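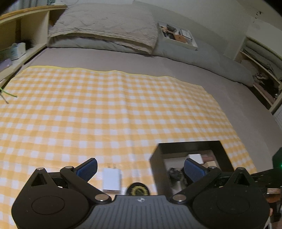
**Tuesday, May 19, 2020 — bench book, colour room**

Clikach tape adhesive, second go. Edith, if you're reading this before I've had a chance to talk to you, the short version is that I'd hold the order.

Carrying on from the February notes. The old tabs (Perniren, the ones we've been fitting since the shop opened) slipped at the nape on fine hair and behaved everywhere else. The new Clikach tabs are meant to fix the nape. The rep's sheet says "salon-length wear on all textures," a phrase I have now read enough times to know it means nothing.

Setup, same as before so the numbers can be compared:

- 11 wefts per adhesive, all cut from the one batch of Cáceres 50 cm, dark ash blonde
- Mounted on the practice heads, sectioned clean, clarifying wash first, no conditioner
- Left alone for two days before anything touched them
- Hung with a 100 g weight off each weft, clipped at mid-length
- Wash, rough dry, brush, weigh, repeat

I know a practice head has no sebum and doesn't sleep on its side with a wet ponytail. Maribel wrote this in the margin last time, underlined twice. Noted twice.

**Wash cycles**

Clikach held right through the first week's washes with no movement I could measure. Perniren had started to creep by then, a millimetre or so on two of the nape wefts, which matches February. Lovely. I got quite smug and wrote "order these" on the whiteboard. It has been rubbed out.

Second week I switched from the sulphate-free shampoo to the cheap Clalter litre from the back basin, on the theory that clients tell us they use the good stuff and then go home and use whatever's in the shower. Clikach didn't slip on that either. What it did was go gummy at the edges. There's a grey line around each tab now that picks up lint, and under the lamp it looks like the edge of an old bandage. On blonde you'd see it from across the room. On a dark brunette you might get away with it until she put her hair up.

**Heat**

Flat iron at 180°C, passes starting two fingers below the tab the way we tell everyone to do it. Both fine.

Then I did it the way everyone does it, right up against the tab. Perniren let go on the third pass, cleanly. Clikach stayed put, went soft and moved sideways, then set again in its new position with a few hairs from the next section stuck in it. I'd rather have the one that falls off. A client with a weft in her hand rings us up and is cross. A client with a weft welded to the hair beside it goes at it with scissors.

Blow dryer on high, no nozzle, nothing to report.

**Removal**

This was the part I was dreading, and fair enough.

Perniren with the usual alcohol-based remover: spray, wait, peel, done. Some residue, comes off with the fine comb.

Clikach with the same remover: nothing. Sprayed again. Made a cup of tea. Still nothing. Went and got the Clikach remover, which is sold separately (of course it is) and smells of oranges and floor polish. That got it moving, but the oil in it runs straight down the lengths, so the wefts need a proper strip wash before they can be re-taped, and two of them took re-taping badly because I hadn't got all of it off. So a move-up appointment gets longer, and somebody has to tell the client why.

Shedding at removal, combings collected on white paper towel and weighed: no real difference between the two. I was hoping for a difference so I could stop writing.

**Cost**

Their minimum is 600 tabs, and the price only gets attractive at 900. The tabs on their own come in under what we pay now. Add the remover and the extra basin time and they don't. I've left my sums on the back of the price list. Please check them, Edith, as I did them standing up.

**Where I've landed**

Nape hold is better than what we've got, no argument. Everything after that is a bit worse. If we only ever used them on the bottom row, on dark hair, for people who own no heat tools and tell the truth about shampoo, they'd be excellent, and I can think of one client like that.

Things I haven't tried and should:

- Single-sided application at the nape, half the hair in the sandwich
- Whether the gumming is the Clalter shampoo or just time. The third head has been on sulphate-free throughout and it's clean so far, but it's also been washed less, my fault, I lost the tally sheet
- Mixed rows: Clikach at the bottom, Perniren above. Two removers in one appointment sounds like misery, but I'll do it once
- Curly texture. All of this is on straight hair and I'm not signing off on anything for curls from it

*Later, same day:* Maribel had a look and reckons the grey line is partly me pressing the tabs with the old pliers, which squeeze the adhesive out past the edge. She may be right. She did three fresh ones with the flat-jaw pliers and they do look tidier. They're on head 2, left side, marked with pink section clips. PLEASE don't wash head 2 until I've had a look at them under the lamp. The colour bowls in the sink are mine, I'll get to them.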